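4.2 Track order and the long second side

It may help the reader if we pause over how the records in our collection are put together, because a good deal of what follows depends on it. We began with 1,068 albums by hard rock and melodic metal bands, nearly all of them second or third releases, and we listened to every one of them from start to finish, usually more than once and (we confess) often with great pleasure. The Clatus catalog gave us running orders and song lengths, while the sleeve notes kept in the Prernmont archive let us check which songs had been moved between the first pressing and later ones. Where the two sources disagreed, we went with the sleeve.

The pattern we had hoped to find, with the fast songs up front and the ballad tucked in near the close of the first side, does hold for most bands, though not so tidily as fans like to say. Bands on small labels such as Wiseo tended to save their longest song for the very end, and they kept to this habit even when the album was reissued with bonus tracks that spoiled the effect. Bands with a larger label behind them moved the long song forward, sometimes as far as track 2, and put something short and radio-friendly right after it. We return to the matter of singles in Section 5, where the sales side of the story gets a fuller hearing.
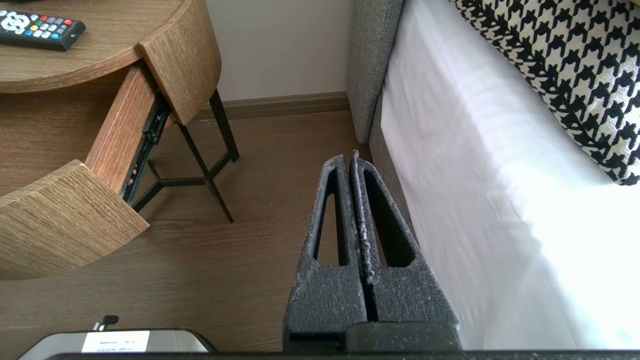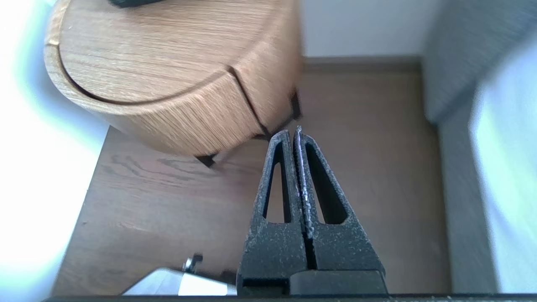 Figure 5. Tabletop with a remote control and open drawer (first panel); black two-fingered gripper over a brown floor (second panel).

Does a ballad placed early in the running order change how listeners judge the rest of the album?
In our listening study it did, but only a little. The 500 people who took part gave slightly lower marks to the fast songs that came right after an early ballad, and the marks had recovered by the start of the second side.

We should say a word about that listening study, as it was carried out with the kind help of the Rungrueang record club, whose members were generous with both their time and their opinions. Each listener heard one album in its released order and another in an order we had shuffled, with a long break between the two for coffee and talk. We asked for a mark after each song and a few sentences at the end. Those sentences turned out to be the richest part of the material, and we have leaned on them a good deal. Many listeners wrote about the quiet gap between songs, a thing we had not thought to ask about at all, and several remembered the gap on a favorite record more clearly than the song that followed it. The gaps on the shuffled versions were all set to the same length, so we can't say how much they mattered to the marks, and we would dearly like to go back to this in later work.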